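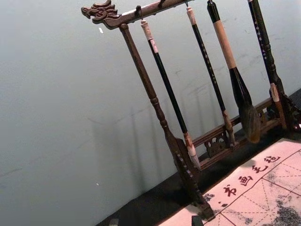

Trenmont Brush Rack Notes

Notes and text records for the calligraphy corner at the Trenmont reading room. Covers the rack, the brushes on it, and how to put them back. Maintained by Ciarán Ó Briain.

What is in this folder

records.csv: 417 rows, one per brush, rack, inkstone or paper lot
care.txt: washing and drying
loans.txt: what went out to Drultbridge and when it came back
Total size is around 700 KB.

The rack

Dark brown carved wood with turned posts and a dragon head at the end of the top bar. Brushes hang from small metal hooks under the bar. Lift the rack by the base. Do not pick it up by the dragon head or the bar.

The brushes

The four on the rack are listed under "hanging set". The big one with the thick brown head is for large characters and is entered as size L. The slim one with the white tip is used for beginners' practice. Two of the black handles carry small light markings. Records gives these as "marked handle" and leaves the reading field blank until Fiachra Rafferty has checked it.

Putting brushes back

Rinse in cool water until it runs clear.
Press the head to a point with your fingers.
Hang by the loop, tip down. Leave space for the large head.
Wait 10 hours before rolling a brush in a mat.

Known gaps

Hair type is missing for most rows. Older entries copied from the Noonan list use "handle" and "shaft" for the same part. Version 2 will use "handle" only.

Corrections go to Ciarán, with the row number.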